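Setting Out a Perforated Bench Top

A perforated top lets you bolt down stops, clamps and fixtures without drilling new holes for every job. The method below is the one used for the Puvton bench plans and assumes a steel plate set into a wood border.

Step 1. Cut the border strips before ordering the plate. Miter or butt the corners as preferred. Allow a gap of 3 mm on each side between plate and wood for seasonal movement.

Step 2. Set the hole pitch. A 40 mm pitch suits large clamps but leaves small parts unsupported. For fixture work, use a finer pitch and smaller holes.

Step 3. Keep the first row of holes at least one full pitch from the border. Holes closer than this are hard to reach with a wrench from underneath.

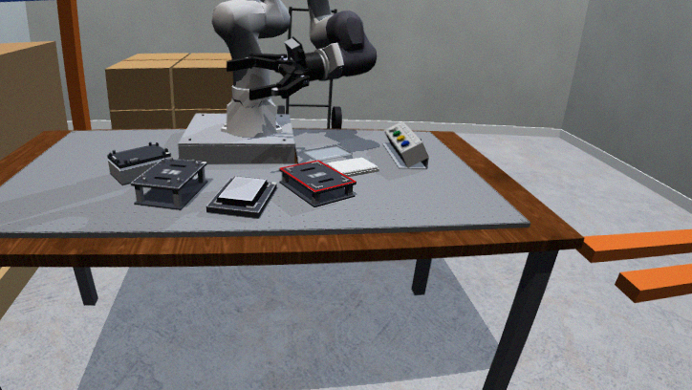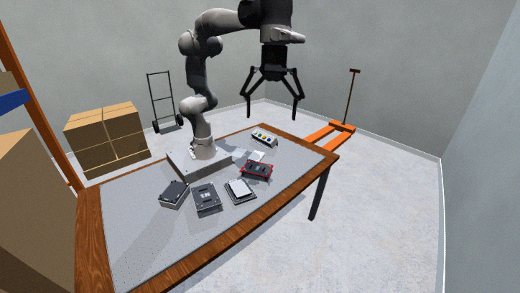 Gray perforated top with wood border, two renderings.

Step 4. Screw the border to the subframe from below. Leave the screws slightly loose until the plate has been dropped in and leveled.

Step 5. Level the plate with shims at the legs first, then at midspan. Check both diagonals with a straightedge. Deviation over 5 m of bench run should not exceed 3 mm.

Step 6. Tighten the border screws, working outward from the center of each side.

Heavy equipment should go on its own mounting block, bolted through the plate into a crossmember. Bolting to the plate alone will cause it to flex under load.

Finish the wood with two coats of oil. Keep oil out of the holes.

Last revised September 2019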